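Posted September 27, 2023, for everyone at the Kirville office who keeps asking in the elevator.

## The arms on the second floor: your questions

**What are they doing up there?**
Pen work, mostly. Escombe hired Makia to automate the small fiddly jobs on our packing benches, and whiteboard markers are what they're learning on. It's humbling to watch a machine study for weeks what you do while on the phone. 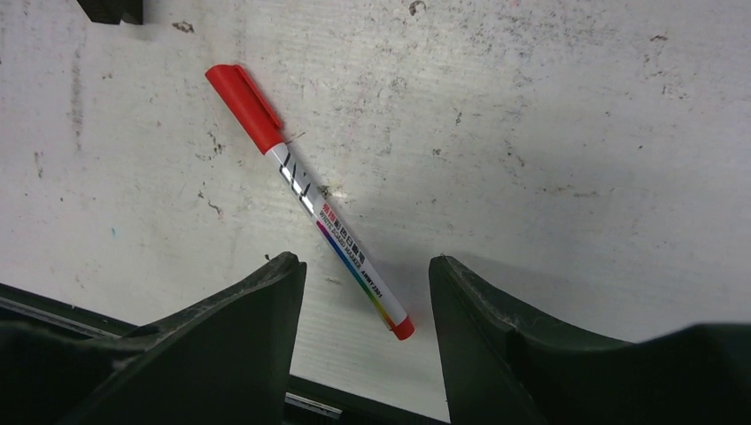

The markers come from the same supply order as everyone else's. Please stop taking them off the bench. We are down 7 since March, and the arms have an alibi – they're bolted down.

**Is my job going?**
No packing jobs are being cut this year. Three people have moved to running the arms, at the same pay grade, and spend the day resetting things and typing notes. 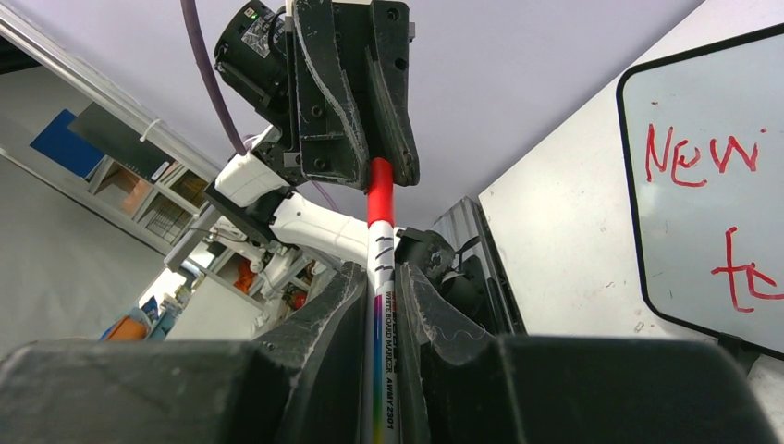 **Who do I call if an arm stops in the middle of a job?**
The bench lead, at extension 2829. Don't reach in, and don't give it an encouraging tap.

**Will my shift change?**
Late shift keeps its hours. The break has moved so that someone trained is always on the floor.
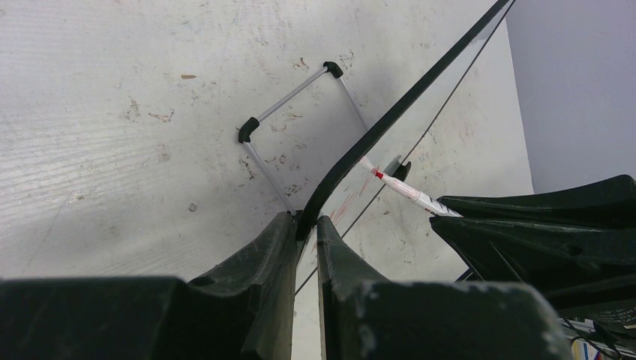 Training for that takes nearly 80 minutes, including the video, which was made at the Mäkelä site and has very long pauses in it. Sign up on the sheet by the stairs. Bring your own pen.

**Can I name one?**
There is already a list. It is not going well.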